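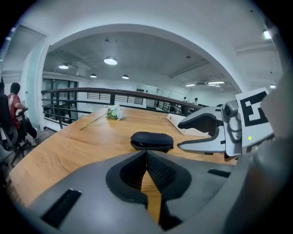
Has anyone taken in a retired lab beagle? We were approved in January and Brulano finally came home with us last week. He's seven, sweet as can be, and scared of the weirdest stuff (doorways! the toaster!). He won't eat if we're anywhere near him. He spends mealtimes under our long wooden table, the honey-brown one, and only comes out for his bowl after we've gone upstairs. The rescue told us to give him time, but how much time? I feel awful leaving him by himself every night.
Sadia Minhas
Thursday, June 16, 2022

Oh, I love that you took a senior! Ours, Goria, came out of a lab too and it was 52 days before she ate with me in the room. I know because I wrote it on the calendar, I was that excited. What helped was sitting on the floor with a book, way across the room, back to her, no talking. Every few days I scooted a little closer. If she stopped eating I'd scoot back again. Don't move his bowl around either, she hated that. And feed him under the table if that's his spot, who cares! Do call your vet if he skips food for a whole day though.
Solange Petrenko

get a second dog. mine learned everything from the other one
Zeeshan Bukhari

I'd hold off on a second dog for now, one week is nothing. Ask the rescue if they know what bowls and food he had before. Ours wouldn't touch ceramic but ate fine out of a steel pan. Stairs took him forever too, so don't be surprised by that one.
Tariq Lodhi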